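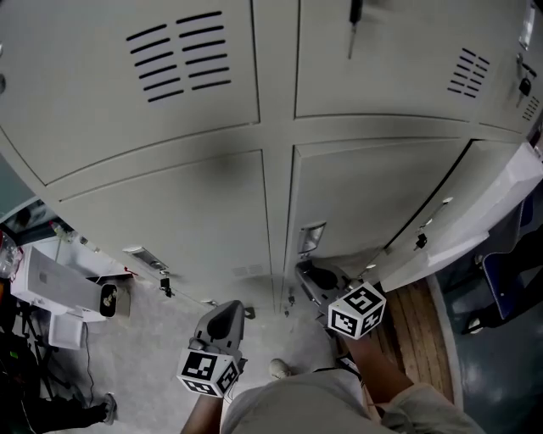 Rantala pool to replace locker keys with coded locks

March 29, 2019

The Rantala swimming hall will change the locks on its changing room lockers in July, when the building closes for its yearly service break. The work covers 900 doors on two floors. The metal doors and frames stay in place, and only the lock bodies and cams will be swapped.

The new locks, supplied by Pretska, take a four-digit code chosen by the user at each visit. The code is cleared when the door is next opened. Staff can open any locker with a master key, and each lock runs on a single replaceable battery.

Facilities manager Tiina Nurmi said lost keys were the main reason for the change. The hall recorded 95 missing keys last year. Each one means a new cylinder, and the locker stays out of use until the part arrives.

Season ticket holders who rent a locker by the month must empty it and hand in the key at the front desk before the break. Deposits will be returned to the card used for payment. Items left behind will be stored for two weeks.

Lockers in the staff area and the gym are not part of the contract. Questions can be directed to Colin Mottram at the front desk, extension 2329.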